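Zostitz 仿大理石方桌使用评测

2025年11月6日

八月搬到 Bramasgate 之后，原来的长桌放不下，我换了两张 Zostitz 的仿大理石纹方桌。平时分开用，一张吃饭，一张堆东西，来客人时拼到一起。用到现在快三个月，桌面、桌腿、清洁几方面的情况写在下面，给想买同类小方桌的人参考。

先说外观。桌面是亮面，底色白、米、浅灰混在一起，上面有桃色和铁锈橙的纹路，边上包一圈细红边。商品页上的图偏冷，实物比图上暖，和浅木色的柜子放在一起不冲突，和灰白色地砖也还搭。红边是我下单前最犹豫的地方，怕显旧，看习惯以后觉得问题不大。如果家里是全白或者全灰的装修，建议先要一块色样。两张桌子的花纹看上去是同一种，但纹路走向对不齐，拼起来中间能看出接缝，介意的人只买一张比较好。

尺寸方面，方桌坐两个人很宽松，坐四个人吃饭就有点挤，菜盘要叠着放。我之前看过 Cinerora 的一款长方桌，面积更大，价钱也高出400元左右，因为靠墙会挡柜门，最后没有选。

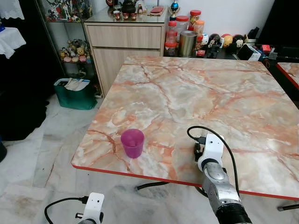 清洁比较省事。茶水、酱油滴在上面，当时用湿布擦就没有痕迹。有一次酱油过夜才擦，多抹了几下也掉了。亮面的缺点是显手印和水渍，逆光看尤其明显，擦完最好再用干布过一遍。花纹本身比较杂，饼干渣和小水点平时不容易看见，这有好有坏，擦的时候得用手摸一遍才知道干净没有。包边和桌面之间有一条很窄的缝，容易积灰，我每隔14天用旧牙刷刷一次。

耐热没有专门测试。刚倒好热茶的杯子直接放过，没有起泡也没有留白印；锅我一直垫着隔热垫，不敢下结论。耐刮一般，拖过一次陶瓷花盆，留下一道很浅的印子，要侧着看才能发现。塑料杯、轻的盘子来回推没有影响。

桌腿是黑色金属的，底下也有横杆。安装按说明书一个人能做，但翻面的时候最好有人搭手。其中一张装好以后有轻微晃动，把脚垫重新调了一遍才稳。横杆的位置对坐姿有点影响，腿长的人容易踢到。黑漆目前没有掉，只是落灰比桌面明显，拖地时顺手擦一下即可。我家的地砖很滑，推桌子不费力，反过来说，靠着桌边用力写字时它也会跟着走，后来我在脚垫下面贴了防滑贴。

气味方面，拆箱那天有一股胶味，开窗放了7天以后基本闻不到。包装四角有泡沫护角，两张都没有磕碰。送货只到楼下，上楼要另外付费，下单时页面写得不太显眼。

售后联系过一次，是因为少了一个脚垫。卖家 Hodžić 家居店回复不算快，隔了一天才答应补寄，东西寄来是对的，没有另收运费。

总的评价，外观和清洁我满意，稳定性要靠自己调，桌下横杆的设计我不太喜欢。适合小户型日常吃饭喝茶，需要长时间伏案写字的话，我会另选一张更重的桌子。

评分：桌面4分，桌腿3分，安装3分，售后3分（满分5分）。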